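Jemine Community Rooms: Front Room and Coat Storage
Progress report to the Fenditz Fund, period ending July
Prepared by Noeline Hinds

1. Scope
The grant covers coat and bag storage for people using the front room, together with minor repairs to the walls and floor. The main hall and the kitchen are outside the scope and no money has been spent on them.

2. Work completed
The old wall hooks have been taken down. The fixings had pulled out of the plaster in several places and the wall was judged unfit to carry loaded coats without new backing boards. The holes were filled, sanded and painted by Wian Makhubela.

Free-standing storage was chosen in place of new hooks. A tall black metal coat rack is now in use. It can be moved when the floor is cleaned or when the room is set out for a larger group. Staff have been asked to spread heavy coats evenly and to keep wet umbrellas off it.

The loose threshold strip at the front room door has been screwed down again. The door now opens to the full 90 degrees.

3. Work outstanding
Bag shelving has not been delivered. Joubert quoted 230 for the unit and confirmed the order in writing, but the first delivery slot was missed and a second has been requested. If the unit can't be supplied before the end of the next period, we ask permission to buy a similar one from Cidska within the same budget line.

A boot tray is also still to be bought. Two sizes were looked at. The larger one blocks the radiator valve, so the smaller will be ordered.

4. Spending
The total award is 2975. Painting materials, the rack and small fixings have been paid for and the receipts are filed under the front room code. The shelving will be charged on delivery. No overspend is expected on any line.

5. Use of the room
The room has stayed open during the work except for 5 mornings, when the filler and paint were drying. Sizwe Steyn moved the affected sessions to the main hall. Users were told by a notice on the door and by phone.

One complaint was received about coats being left overnight. Anything left after closing is now taken to the office and kept there for collection.

6. Next period
Fit the bag shelving and fix it to the wall. Buy the boot tray. Check the rack joints for looseness and tighten where needed. Tetteh Gyamfi will sign off the finished work and send the closing figures.
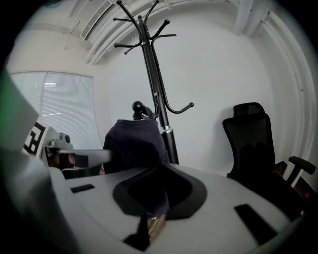 Photo: Ayanda Magagula / Jemine Community Rooms

Item 2, free-standing coat rack.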